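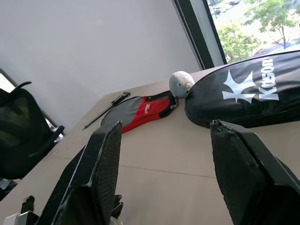 Things on the Long Table

Gusach is a shared work and hobby room on the second floor of the old Escobar building. It has a long beige table that everyone uses, and most of what passes through the room ends up on it for an hour or two. Bethel Workneh and I started keeping a gallery of the table last December.

This page was put up on 2018-08-15 and covers sports gear and dry goods. Full-size copies are in the members' folder under number 603.

1. Racket covers and plush toy

The gray and red cover has a black zipper along the edge and a small white logo on the red side. The big black bag next to it is the padded kind with a zipper around the rim. The gray plush toy with the white patches on its face fits in the space beside the bag.

The badminton group meets at the Drisow gym, a short walk from here, and members may leave rackets at Gusach between games. Please put a name tag on the zipper pull. We have 21 hooks by the door for bags and they fill up early in the evening.

2. Glass dish and pink bowl 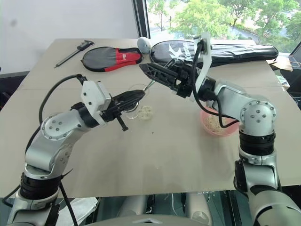 A thin metal utensil held over a dish of pale granules, with a racket cover and a caliper on the far side of the table.

Small portions go in the clear glass dish and the larger amount stays in the pink plastic bowl. A few crumbs on the tabletop are normal for this kind of job. There is a hand brush on the windowsill, and the crumbs go in the bin and not on the floor.

The vernier caliper belongs in the top drawer with the rulers. If you take it out, close the jaws before you put it back. Bethel uses it for measuring beads and has asked that it not be lent outside the room.

Notes

The table is made of large square panels, so check for a seam before you set down anything that needs a flat base. It holds roughly 100 pounds per panel according to the man who put it together.

Earlier galleries are listed under Claltura, the name of our old newsletter. The next page will be yarn and sewing boxes. If you would like a print of any picture, leave a note in the tray by the sink.

Text by Noelia Valcárcel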